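Recording a Practice Set with the Hand-Held Grippers
Hundorwood Robotics Club, member pages, October 2023

These steps are for members joining the Prenedico project this term. You will record short tabletop tasks by hand, and the club's arm learns from the recordings. Read the whole page before you book a desk.

1. Set the desk
Pick one task and put out only what it needs, plus one or two things that stay put. The cord task uses a power strip, the hair dryer and the flower vase. Lay the strip along the front edge of the desk with its switch end to your left. The dryer goes toward the back. Don't straighten the cord, as we want it to fall differently on each take.

2. Check both grippers
Take one in each hand and look for the green light on each marker block. Open and close the jaws a few times over the desk. If a finger sticks, put the gripper in the repair bin and sign out another. Keep your fingers off the marker faces.

3. Find your starting position
Stand close to the desk with your forearms out and the jaws slightly open, pointing toward each other over the strip. Start every take from this position. The software drops takes that begin with the grippers too far apart.

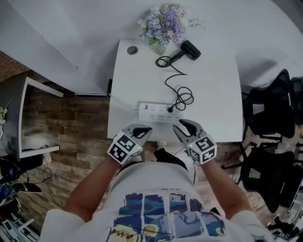
4. Record the take
Say the task name out loud, wait for the beep, and begin. Move at the speed you would use at home. A cord take normally runs 37 seconds. If you drop something, pick it up with the gripper and keep going. Stop the take only if something falls on the floor.

5. Mind the rest of the room
More than one person may be recording at once, and the back area has its own table. Look behind you before stepping away from your desk, and watch for cables on the floor.

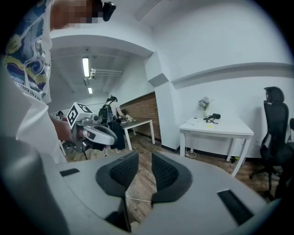 Between takes, move the objects a little and turn at least one of them. After 4 takes, rest your wrists and let your partner have a turn.

6. Upload
Copy the takes to the Brallach folder and name them with the task and your member number. Delete nothing, including bad takes. Mark those with an X in the log sheet. Last term we uploaded 497 takes and kept 411 after review. Most of the rejected ones had a hand over a marker.

Put the grippers back on their chargers before you leave.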